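Section 4. Wall and shelf fixing, master code and first enrolment

This section applies to the Granovari 26 and Granovari 68 key cabinets with an electronic lock. For the mechanical version, go to Section 7. Read the whole section before drilling. The order of the steps matters, as the master code cannot be set once the door has been closed for the first time on battery power.

4.1 Before you start

Check that the following are in the box:

Cabinet with door fitted and unlocked
Four expansion bolts with washers
Drilling template (printed on the inside of the carton lid)
Two override keys on a wire ring
Four AA alkaline cells
Code card, sealed

If the code card has been opened, stop and contact the dealer. Do not put the cabinet into service with an opened card.

You will also need a hammer drill, a spirit level, a 13 mm socket and a vacuum cleaner. Batteries of the rechargeable type must not be used. Their lower voltage causes the low battery warning to sound too early, and in some cases the bolt motor will stall halfway.

4.2 Choosing the position

The cabinet should be fixed to solid brick or concrete. Plasterboard alone is not a suitable base, whatever type of plug is used. Where only a stud wall is available, fit the Misham backing plate (ordered separately) across at least two studs.

Leave a gap of 200 mm on the hinge side so that the door can open past a right angle. Users need to see the keypad squarely, so the keypad should be between chest and eye height for the people who will use it most.

Avoid outside walls in unheated rooms. Avoid any place where the keypad can be seen from a window or reflected in a mirror or glass door. This last point is often missed in homes, where the cabinet tends to go in a hallway or bedroom.

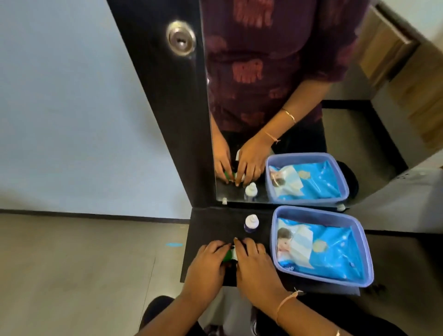 Fig. 4-1. Shelf below a mirror.

Small items kept on a shelf or ledge next to the cabinet should be moved away before drilling. Brick dust is abrasive and will get into anything with a hinge or a screw cap. Cover what cannot be moved.

CAUTION: Check for cables and pipes with a detector before drilling. Do not drill directly above or below a socket or switch.

4.3 Fixing the cabinet

1. Tear the template along the perforated line and tape it to the wall. Use the spirit level on the upper printed edge.

2. Mark the four hole centres with a pencil or punch. Remove the template.

3. Drill each hole to the depth given on the template for your wall type. Keep the drill square to the wall. An angled hole will pull the back panel out of shape and the door may bind.

4. Clear the holes with the vacuum cleaner. Blowing them out by mouth is not recommended.

5. Tape over the cable slot inside the cabinet so that dust cannot reach the lock housing.

6. Lift the cabinet into position and push the bolts through from the inside. Two people are needed for the Granovari 68.

7. Tighten the bolts finger-tight, check the level again, then tighten in a diagonal pattern with the socket. Stop when the washer no longer turns.

8. Open and shut the door by hand several times with the bolt drawn in. It should swing freely and stay where it is left. If it drifts, the cabinet is out of level — slacken the bolts and repeat step 7.

9. Remove the tape from the cable slot.

Note: If one of the four holes cannot be used, move the whole cabinet. Fixing with three bolts is outside the terms of the burglary rating and the warranty.

4.4 Fitting the batteries

1. Slide the battery cover on the inside of the door towards the hinge and lift it off.

2. Insert the four cells as marked. The lock gives one long tone when the last cell makes contact.

3. Refit the cover. Leave the door open.

If there is no tone, take out all four cells, wait one minute and try again. If two tones are heard, at least one cell is weak and the full set should be changed.

4.5 Setting the master code

The factory code is 3942 and is the same on every cabinet. It works only while the door is open and is erased when a new master code is accepted.

1. With the door open, press the button marked P inside the battery compartment. The keypad lights up amber.

2. Enter 3942 and press the tick key.

3. Enter a new master code of six to eight digits and press the tick key.

4. Enter the same code again and press the tick key. The keypad lights up green and the lock gives two short tones.

5. Enter the new code once more. The bolt should move in and out one time.

If the keypad lights up red at any step, the lock has gone back to the factory code. Begin again at step 1. After three failed attempts the keypad is blocked for five minutes, and removing the batteries does not shorten this period.

CAUTION: Do not close the door until step 5 has been completed correctly. Keep one override key outside the cabinet at all times.

4.6 Enrolling the first user

User slots are numbered from 01. Slot 00 is reserved for the master code and cannot be reassigned.

1. Enter the master code and press the tick key twice.

2. Enter the slot number, then the user's own code of at least five digits.

3. Press the tick key. Wait for the green light before enrolling the next user.

4. Write the slot number and the user's name in the log at the back of this manual. Do not write down the code.

A code that is already in use will be refused. Ask the user to choose another one without saying why it was refused, as the refusal shows that the code belongs to somebody else.

To delete a user, follow steps 1 and 2 but enter five zeros in place of the user code.

4.7 Closing test

Test every enrolled code with the door open, then with the door closed. Test both override keys last. The keys turn clockwise only — do not force them the other way. Fill in the installation record and store it with the opened code card, away from the cabinet.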